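notas p/ a fala, junho de 2024. versão 3, a que vale. NÃO ler, só olhar de relance

# Mudar de escritório sem parar a empresa

## Abertura (2 min, no máximo)

- bom dia, agradecer o convite, microfone ligado??
- quem aqui já mudou de escritório? levantar a mão. quem mudaria de novo? (esperar o riso, não emendar logo)
- a Traltus saiu de 800 metros quadrados para bem menos que isso. Prazo curto, contrato vencendo em julho, ninguém podia parar de atender cliente
- dizer logo: vou falar mais de caixa e de papel do que de arquitetura

## O inventário

- primeira lista tinha 877 itens. Segunda lista, depois de abrir os armários... nem conto
- erro nosso: cada setor fez a sua planilha, com nome diferente pra mesma coisa. "gaveteiro", "gaveta c/ rodinha", "módulo baixo". Perdemos uma semana juntando
- uma planilha só, uma pessoa dona dela. Repetir isso, é a frase que eu quero que anotem
- três destinos: vai, vende, descarta. Não criar o quarto ("ver depois"). O "ver depois" virou uma sala inteira
- arquivo morto: perguntar ao contador ANTES de triturar. contar a história das pastas se der tempo

## Fornecedor de mudança

- pedimos orçamento a vários, ficamos com a Grarketton
- não era a mais barata. Era a única que subiu pra ver o elevador de carga
- elevador! medir porta, medir curva do corredor, pedir o horário do condominio por escrito
- seguro: ler a parte do que fica fora. Monitor quase sempre fica fora se a gente mesmo embalou
- etiqueta colorida por andar, número por sala. fita crepe descola no calor, usar etiqueta de verdade

## Rede e telefone

- pedir o link novo antes de assinar qualquer outra coisa. O nosso levou 14 dias além do prometido
- plano B: roteador 4G emprestado do pessoal da Quartey, salvou a primeira semana
- tomada nunca está onde a mesa vai estar. levar extensão, levar mais extensão
- (pular a parte da telefonia se já passou da metade do tempo)

## Layout e mesas

- a planta no papel engana. Corredor que parecia largo, com cadeira puxada pra trás não passava ninguém
- testamos no Flerko antes de comprar, deu pra descartar duas ideias ruins numa tarde
- mesa retangular simples ganhou da mesa em L. Encosta, junta, separa, muda de sala
- tampo branco: clareia, sala pequena agradece. mas mancha de café, avisar
- piso claro de tábua, a gente queria carpete por causa do barulho, perdeu na votação

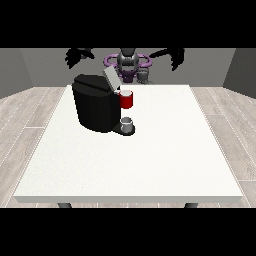
## O dia seguinte

- café funcionando antes de tudo. sério
- uma mesa de dúvidas na entrada, com alguem que saiba onde está cada caixa
- lista de pendências na parede, todo mundo escreve, todo mundo vê riscar
- endereço novo: nota fiscal, site, assinatura de e-mail, correio, banco. O banco demora mais

## Perguntas

- se perguntarem custo total: falar em proporção, não abrir o número
- se perguntarem de home office: ficou como estava, outro assunto
- modelo da planilha vai por e-mail, passar a lista de contatos na saída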